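# Set It, Clear It, Wipe It: The Secret Life of a Dinner Table

Have you ever wondered why clearing the table takes so long when eating dinner felt so quick? A table is a tiny world with its own rules, and once you know them, tidying up gets a lot more fun. Let's take a good look!

## First, what is a table for?

A table has one big job: it holds things at a height that's easy to reach. Sounds simple! But think about everything that lands on yours in a single day. Cereal in the morning, homework after lunch, dinner at night, and maybe a puzzle with 215 pieces in between (or one with 3,000, if your family is very patient).

Every one of those things has to arrive, and every one of them has to leave again. Grown-ups call this "clearing." It just means giving the table back its empty space so the next thing can happen.

## Why do we put mats down?

Lots of tables are made of wood, and wood can be fussy. Trees drink water when they're alive, and even after the wood has been cut and sanded, it can still soak up a little. A puddle left on bare wood may leave a pale ring behind. Heat can leave marks too.

A mat goes between the table and the messy stuff. Some mats are woven from grass, some are rubbery, and some are soft and fuzzy. A soft mat also keeps dishes quiet. Try it! Tap a spoon very gently on a bare table, then on a mat. Hear the difference? The mat squishes a tiny bit and swallows up the clack.

## The three kinds of table things

When dinner is over, everything on the table belongs to one of three groups:

- **Keepers.** Food that can still be eaten. It goes into a box with a lid and then into the fridge.
- **Washers.** Bowls, plates, cups, and spoons.
- **Goners.** Used tissues, peels, shells, and crumbs.

Do the goners first. They're light, they're easy, and the table looks better right away! Keepers come next, so the food doesn't sit out too long. Washers go last, because you can't wash a bowl until it's empty.

And then there are the visitors! A visitor is something that came to the table and never belonged to dinner at all, like a toy car, a library book, or the mail. Visitors just need to go home.

## Let's sort one together

Sorting is a bit like being a detective, and the best detectives look before they grab. Stand back from the table with your hands behind you and say each group out loud. Now practice with a real tabletop. The crumpled tissue in the middle of the mat is a goner, so that's your very first move. The red food in the white bowl needs a grown-up's answer (keeper or goner?), and once the food is out, the bowl turns into a washer. What about the big red and white shopping bag? It's a visitor!
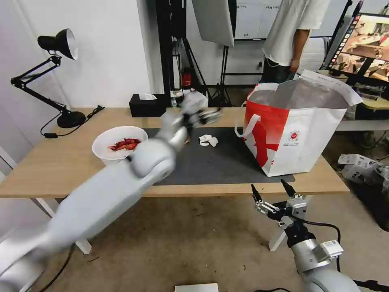 ## Now for the wiping

Take the mat off before you wipe. Crumbs love to hide under there! Shake the mat over the trash can, then set it aside.

Use a damp cloth. Damp means you squeezed it hard and no drops fall out. Start at the far side and pull the crumbs toward you, catching them in your other hand at the edge. If the table is wood, wipe the same way the lines in the wood go. Those lines are called the **grain**, and they come from the way the tree grew.

Dry it with a second cloth, put the mat back, and run your palm across the top. Smooth? Great! Go and get the puzzle.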